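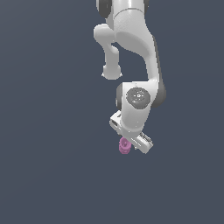
Progress report, Tramovetti cell
Prepared for the Wulmont fund by Ľudovít Urban
Dec 29, 2022

Dear friends at Wulmont,

I had meant to keep this to one page, and I may still manage it, but a good deal has happened since the last report and I would like you to hear it properly. You were kind enough to pay for the simulated twin of our cell as well as the arm itself, and most of this period went into making the twin behave well enough that we can set up a job there before we touch the real one.

We began with the tool settings. The offset between the wrist and the fingertips had been carried over from the old Ham gripper, and everything we taught afterward came out slightly wrong in a way that took us far too long to pin down (two full days, I'm sorry to say, and a lot of coffee). I have now entered the right values, checked each joint's zero against the maintenance sheet, and written the whole procedure down so that the next person can do it in an afternoon.

After that came the grip itself. Our test part is the pink ring, which I've grown rather fond of. A ring is an awkward thing to pick up when it sits at a tilt, and the fingers have to come in open, wide enough to clear it on both sides, before they close.

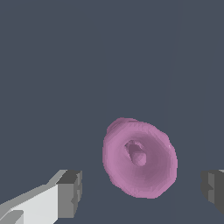 Centering is the part I'm still least happy with. If the ring lies nearer one finger than the other, that finger arrives first and gives it a nudge, so we have added a small sideways correction before closing. Of the last seven trial grasps in the twin, three needed the correction run a second time. I'd like to see that come down before I call the job finished, and I suspect the contact settings more than the camera.

Upkeep has been quieter, I'm glad to report. The Dondamico controller had its backup renewed and its fan filter changed, and the joint caps on the real arm were taken off, cleaned and put back with new screws where the old ones had worn.

Spending is within the budget you approved. The one item I would ask you to think over is a spare pair of fingers, as we have only the set that is mounted. I will send the quote with the February figures, along with the next round of grasp results.

With warm thanks, and good wishes for the new year,
Ľudovít Urban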